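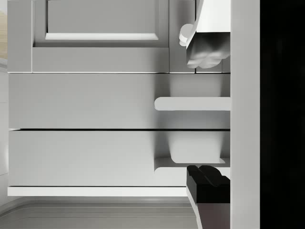
5 November 2020

Milk paint trials, second batch. Carrying on from the sheet pinned over the bench. The Ertürk casein arrived, so the old Rakholm powder is now only for comparison and should not be used on anything that leaves the workshop.

Mixed 30 g casein into cold water and left it to swell overnight. It was thick by morning with a few hard grains at the bottom of the jar. Pushed it through a stocking twice. Added the lime putty slowly with the flat stick and it loosened up more or less at once. Smell is fine. The last batch smelt of cheese by lunchtime and I should have thrown it out then.

Pigment: raw umber and a little bone black in chalk. Aim is the warm grey Songül Bayram wants for the Mivberg settle. She has the chip, I am working from the offcut she painted in January, and the offcut has yellowed. Need the chip back before I mix a full quantity.

Boards, all pine, sanded to 180 and wiped down:

Board 1. Bare wood, two coats. Good cover, slightly streaky where I went back over it. Knot already showing.
Board 2. Shellac on the knots first, two coats. Paint crawled over the shellac and left a ring. Scuffed the ring and did it again, better.
Board 3. Thin first coat let down with water, then one at full strength. Best of the lot. Raised the grain but it rubbed back easily with a grey pad.
Board 4. Rakholm powder, two coats, same pigment. Chalky, comes off on a damp thumb.

Left them flat on the rack by the stove, which was a mistake for board 1. It has cupped. The others were at the far end and are still straight.
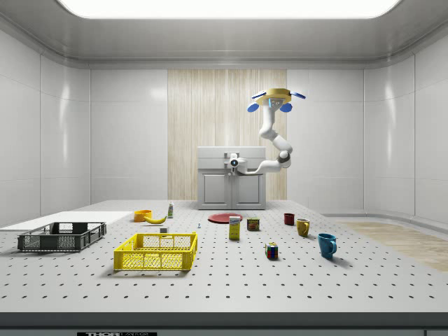 2 min read

Oil. Half of each board had raw linseed rubbed in with a rag and wiped off after twenty minutes. It darkens the grey a good deal more than I expected and brings the umber forward. On board 3 the oiled half is close to the offcut, the dry half is much too pale. So the chip has to be matched oiled, never dry. Writing that here so I stop doing it the other way.

Rags went outside in the lidded bin with water.

Mixed paint left at the end: 700 ml in the blue tub. It won't keep past tomorrow. Anyone who wants it for the inside of the Fuvow chest can have it, but strain it again first.

Still to do: wax over half the oiled side, damp thumb test on all of them once the oil has gone off, and ask Songül whether the settle has any old varnish left under the arms. If it has, none of this applies and we start again with a casein primer.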